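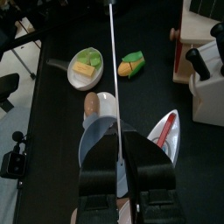 Opinión > Taller compartido > Robótica

Imprimir | Enviar por correo electrónico

Un brazo en el taller no necesita una tarea útil

Última actualización: marzo de 2025

En Mestura, el taller compartido donde pago cuota desde hace años, hay una discusión que vuelve cada vez que alguien ve el brazo en marcha. La pregunta es para qué sirve. Quien la hace espera oír que va a fregar los platos, doblar la ropa o servir mesas, y cuando se le contesta que de momento coge comida de juguete, pierde el interés o se enfada un poco por el espacio que ocupamos.

Creo que esa exigencia de utilidad inmediata es un error, y que ha estropeado más proyectos caseros que la falta de dinero.

El nuestro se llama Tremar. Lo empezamos en octubre con un brazo de segunda mano, una pinza de dos dedos paralelos y una mesa negra. Nos ha costado 2.000 euros entre todo, sin contar las horas. Por esa cantidad se puede comprar un buen lavavajillas y sobra para la instalación, y quien quiera platos limpios debería hacer exactamente eso.

El primer plan era ambicioso y estaba mal pensado. Queríamos que el brazo ordenara una cocina de verdad, con vajilla de verdad. Pasamos semanas hablando de grasa, de vasos mojados y de cajones que se atascan, y en ese tiempo la pinza no cerró los dedos sobre nada. El cambio llegó cuando pusimos sobre la mesa una sartén blanca de juguete, una mazorca, una salchicha en un platito ovalado y una plancha con el asa roja. Aquella misma tarde teníamos ya una lista de fallos concretos, cosa que no habíamos conseguido con el plan anterior.

Los juguetes tienen mala prensa y no la merecen. Una salchicha de extremos redondeados es una pieza difícil para dos dedos rectos: si la pinza llega torcida, la salchicha gira y se escapa. La mazorca con sus hojas obliga a decidir por dónde se agarra. La sartén tiene un mango que invita a cogerla por ahí, y al levantarla se vence hacia el otro lado. Son problemas de agarre reales, del mismo tipo que daría una cocina, y cuando algo cae al suelo se recoge y se sigue.

La última serie que apunté en el cuaderno fue de 55 intentos con la salchicha. Salieron bien 24. Es un resultado flojo y no tengo intención de maquillarlo. Al revisar los fallos vimos que casi todos venían de la altura de la muñeca al bajar, un ajuste que teníamos hecho a ojo. Con objetos distintos cada día y sin repetir la postura no lo habríamos encontrado.

También se nos reprocha que todo esto ya lo hacen las empresas, y mejor. Es verdad. En Pellau, un taller con más medios que el nuestro, montaron un brazo parecido siguiendo al pie de la letra las instrucciones de un kit, el Cui, y les funcionó antes que a nosotros. No me parece mal. Pero cuando se les descalibró tuvieron que esperar a que alguien de fuera se lo arreglara, y nosotros a esas alturas habíamos desmontado la pinza tantas veces que la montábamos sin mirar el esquema. Saber reparar lo que uno tiene encima de la mesa me parece motivo suficiente para construirlo despacio.

Acepto una parte de la crítica. El espacio de un taller compartido es de todos, y una mesa fija con una máquina que no produce nada es una mesa menos para quien viene a encolar una silla. Por eso defiendo que los proyectos como Tremar tengan horario y fecha de revisión, igual que los demás. Nosotros pedimos la mesa por 47 días y la hemos renovado una vez. Si a la próxima no hay nada nuevo que enseñar, habrá que recoger – y lo diré yo antes de que lo diga otro.

Lo que no acepto es que la revisión consista en preguntar si ya friega. Hay preguntas mejores: qué se ha medido, qué se ha cambiado después de medirlo, si otra persona del taller podría continuar con lo que está escrito. A la tercera, hoy, tendría que contestar que a medias. El cuaderno de agarres está al día, pero el cableado sigue explicado en dos hojas sueltas que solo entendemos los que lo hicimos, y eso es lo siguiente que toca arreglar.

Imprimir | Enviar por correo electrónico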